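# Fleso two-arm kitchen helper: review after 35 days

I have had the Fleso on my kitchen counter for 35 days. It is a pair of small robot arms on a steel base, with a camera mast between them and a two-finger gripper on each arm. The company sells it as a helper for food prep and tidying. I paid for the rental plan, which comes to $259 a month with the service contract, and this review covers what it did in my house and what I tried with it at work.

Some background first. I run the packing room for a small produce wholesaler. We sort fruit and vegetables by hand into trays for restaurants and corner stores. I have looked at automation for that room more than once and each time decided to wait. My interest in the Fleso was partly for home and partly to see how far the cheap end of the market has come.

## Setup

The base weighs more than it looks, so get a second person to lift it. It needs a flat surface, a grounded outlet and a clear space in front. The app walks you through leveling and then runs a reach test, during which you stand back. My first reach test failed because the counter has a lip at the back. I moved the base forward and it passed.

The manual is short and mostly pictures. The section on cleaning the finger pads is good. The section on Wi-Fi is wrong about where the reset button is. It is under the mast, not behind it.

## Chores it can do

**Moving dry goods.** Boxes, cans and jars with lids on are easy for it. It put away a bag of groceries with nine items in it and placed eight of them on the right shelf. The ninth was a bag of rice, and it tried to pick that up by one corner until I stopped it.

**Clearing plates.** Acceptable if nothing is left on them. It tilts each plate a little when it lifts.

**Wiping.** Slow and even. It misses the last inch along the wall every time. I gave up on this after a week and went back to doing it myself.

**Folding dish towels.** One fold works. Two folds is a gamble. The towel has to be laid out flat before it starts, and by then I could have folded it.

## Sorting produce

This is the job I cared about most. Picking up a round, soft thing and putting it down again unharmed is most of what my packers do all day. A person does it without thinking. The machine has to get the width right and the force right, and it has to decide which piece to go for when several are touching.
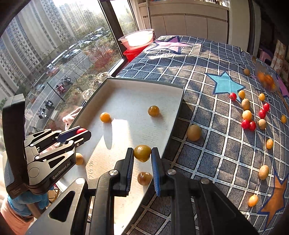
Cherry tomatoes are the hard case. They roll when the first finger touches them, and they come in enough sizes that one grip setting won't cover a whole box. The Fleso has a setting called Soft, with a slider for force. At the bottom third of the slider it dropped tomatoes. At the middle it held them and split the ripe ones. I found a spot in between that worked for firm tomatoes and left it there.

Larger round fruit went much better. Oranges and apples it picked up nearly every time, one by one, and set down gently enough. Potatoes were fine unless they were long and lying against each other. It would then close on two at once, lift both, and lose one on the way over.

Ribbed soft pads make a real difference here. The Fleso ships with flat rubber pads, and I swapped them for a ribbed set from Hosex, which fit with no changes. Drops fell off right away. I would call the ribbed pads required if you plan to handle anything round, and I think they should be in the box.

Speed is the other problem. I timed it on a mixed tray and compared that with one of our packers, Gaetano Valentini, who has been on the line longer than I have. He finished the tray and had started on a second before the Fleso was halfway through the first. He also turned each piece over to check the underside. The machine doesn't do that. It looks from above, and a bruise on the bottom goes straight through.

I asked him what he would use it for. He said lifting full crates, which it can't do.

## Compared with the others

I have used two other machines long enough to have an opinion.

The Darnuvent is a single arm with a suction cup. It is faster than the Fleso on anything with a smooth, hard surface and useless on anything else. If you pack cartons, look at it. It picked up apples and would not pick up a potato.

The Fonseca is a proper shop-floor unit with a guard fence, and the price matches. We had one on trial last July. It handled 1201 pieces in a shift with one stop, all of them the same kind of orange, fed to it on a belt. Give it mixed trays and the stop count went up until someone had to stand next to it all day. That person could have been sorting.

The Fleso sits between them. It copes with more kinds of object than either one, and it is the slowest of the three.

## Problems

- The left arm lost its calibration twice. Each time the fix was a restart and another reach test.
- Direct sun on the work surface confuses the camera. It reached for a shadow more than once. I now pull the blind in the afternoon.
- Shiny trays do the same thing. Matte ones are better.
- The mast fan is loud enough that I turn the radio up.
- Support answers email the next day and does not have a phone line.

## Is it worth it?

For a home kitchen, no. It puts away cans and moves plates, and both of those jobs take me a couple of minutes. The exception would be someone who can't lift or grip well. For that person even a slow machine could be useful, and I would want to hear from somebody in that position before saying more.

For a packing room, not yet. It can do a single item, firm and round, at a pace that would suit an overnight run with no one waiting. Mixed trays, ripe fruit and checking for damage are still work for people. I expect the grip to get better before the speed does, going by how much a change of pads did for it.

I am sending mine back at the end of the rental period and keeping the ribbed pads. If Fleso brings out a version with a second camera that can see the underside of what it's holding, I'll try that one.

Rating: 2 out of 5 for home use, 3 out of 5 as something to learn on.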